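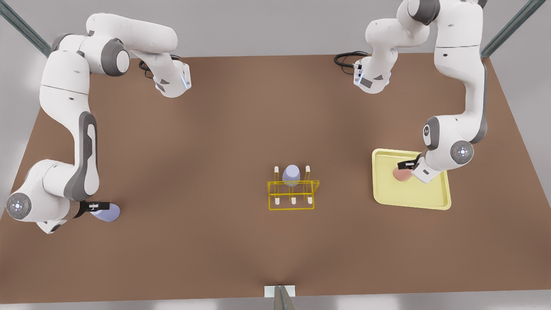
Stores should have to take cash

November 11, 2019

The bakery on the corner near my apartment stopped taking cash in the spring. A small card went up by the register, the till drawer went away, and that was the end of it. Since then the sandwich place next door and the Clemo coffee counter by the train have done the same. I pay by card almost everywhere, so none of this has cost me a thing. I still think it should be against the law.

The case for going cashless is easy to follow. Lines move faster. There is no float to count at closing and no trip to the bank with a bag of coins. A clerk alone at night is a less tempting target when the drawer is empty. I worked a register for 6 years and I remember how long it took to close out a drawer that came up 60 cents short. I don't miss it.

But a store that opens its doors to the street is making an offer to everyone who walks by. Some of those people have no bank account. Some have one and can't risk using it, because a card payment that lands a day early can set off a fee bigger than the lunch it paid for. Kids have cash. So do a lot of older people, and people who get paid in tips. Telling them to get a card is telling them to buy their way into a sandwich shop.

The usual answer is a prepaid card. I bought one from Juten last November to see how it worked. It took eight dollars off the top before I had spent anything, and there was a charge to check the balance by phone. A person with plenty of money would never put up with that for the right to buy bread.

Then there is the plain matter of things breaking. When the card system went down at the Daredora market this fall, people left full carts in the aisles and went home. I had a twenty in my pocket and was told there was no way to take it.

A fair law would not be hard to write. Any store selling food, medicine or household goods face to face should take bills and coins for sales up to $1,000. Larger bills could be refused - a shop shouldn't have to break a hundred for a pack of gum. Online sellers and parking meters can be argued over later.

Owners will say this is one more rule on top of too many. I have some sympathy, and I would be fine with giving the smallest shops a year to get ready. Most of them took cash until quite recently, and plenty still have the drawer sitting in the back room.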